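Training a Grasp Policy from Hand-Held Gripper Demonstrations: Splitting and Filtering Your Episodes

Updated November 26, 2025 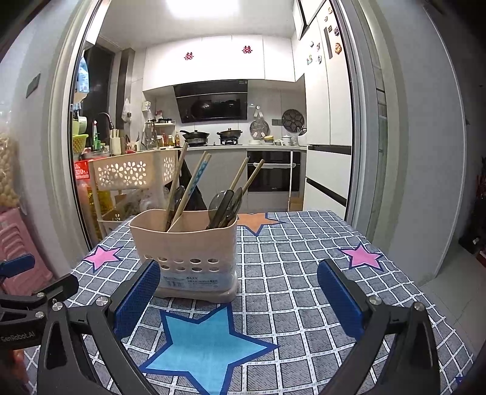 This tutorial covers the step between recording and training. You have a folder of episodes recorded in homes with a hand-held gripper, and you want a training set that produces a policy you can trust. We assume the recording side already works and that you can get a camera pose for each frame. If you can't, start with the calibration page and come back.

The method is the one we used for the Plosberg utensil task. The policy has to take one item out of a caddy and lay it on the table. It sounds easy. Chopsticks and spoons stand close together, they lean on each other, and a finger that comes in a little wide will catch the neighbor. Most of what we learned had to do with the data, and very little with the network.

What you need

- Episodes with wrist video, gripper opening, and a pose track
- A list of which home each episode came from
- The filter scripts from the Husex repository
- A machine that can hold your validation set in memory

Step 1. Split by home first

Do this before you look at anything else. Put whole homes in training or in validation, never both. Our first split was random by episode, and the validation loss looked very good. The policy then failed in the first kitchen it had not seen. The same tablecloth and the same background had been in both halves, so the number meant nothing.

Write the split to a text file and commit it. Every script after this reads that file. If a home was recorded on two different visits, it is still one home.

Step 2. Check the pose track

Run check_pose on the full folder. It flags any episode where the camera position jumps more than the limit between two frames. The default limit is fine for tabletop work.

Plain walls and shiny floors are the usual cause of a lost track. Patterned cloths help a lot. If a whole home is flagged, the cause is normally the mapping pass at the start and you can rerun that pass alone. Don't try to patch the gaps by hand. Kieran Flanagan wrote an interpolation tool for this in August and we took it out again, as the patched episodes taught the policy a small sideways twitch just before the grasp.

Step 3. Trim the ends

People pause before they start and after they finish. Those still frames teach the policy to wait, and a policy that has learned to wait can sit over the caddy until you stop it.

Cut each episode so that it starts 10 frames before the first real motion. At the other end, keep the frames where the gripper opens and backs away from the item. Do not cut at the moment of release. If you do, the policy lets go and then stays where it is, often with the item still resting on a finger pad.

Step 4. Sort out the grasp labels

The gripper opening tells you when the fingers close, but it doesn't tell you what they closed on. For thin items the final opening is nearly the same as for a miss. We label these by eye:

good: one item, lifted clear of the rim
double: two or more items came up
drag: the caddy moved with the item
miss: nothing lifted

Of our 651 episodes, 145 were something other than good. Keep the misses when the person recovered and finished the task in the same episode. Drop the drags. Doubles depend on what you want. A pair of chopsticks is a fair thing to pick up together, so decide early and write it in your task notes. We counted a matched pair as good and a chopstick with a spoon as double.

Have two people label the same small batch before you split up the work. Pádraig Ní Chonaill and I disagreed mostly on drag, and we settled on counting any movement of the base you can see at normal playback speed.

Step 5. Balance the approach direction

Plot the approach angle for every good episode. Right-handed people come in from the right, and your plot will show it. A policy trained on that will reach from the right even when an item leans that way and blocks the path.

You can weight the rarer angles during sampling, which is what the balance script does by default. Keep the largest weight small. With heavy weights the policy began to copy the habits of one person who happened to be left-handed. Recording more left approaches is better if you still have access to the homes.

Step 6. Train and compare

Train for 3000 steps on the unfiltered set and again on the filtered set, with the same seed and the same split file. This is too short for a final policy, but it is enough to see whether the filters did something. Look at the predicted path over the validation video as well as the loss. You want the fingers to straighten up before they go down between items.

If the filtered run is worse, go back to Step 3. In our case it was a trimming error each time.

Known problems

Dark see-through spoons get worse results than solid ones in every run, and filtering did not change that. Tall items that stick up past the top of the wrist view are also weak. The Skokau set has more of both, and the page for it will be linked from the Fitzgerald index when labeling is done.

Next: Running the policy on the arm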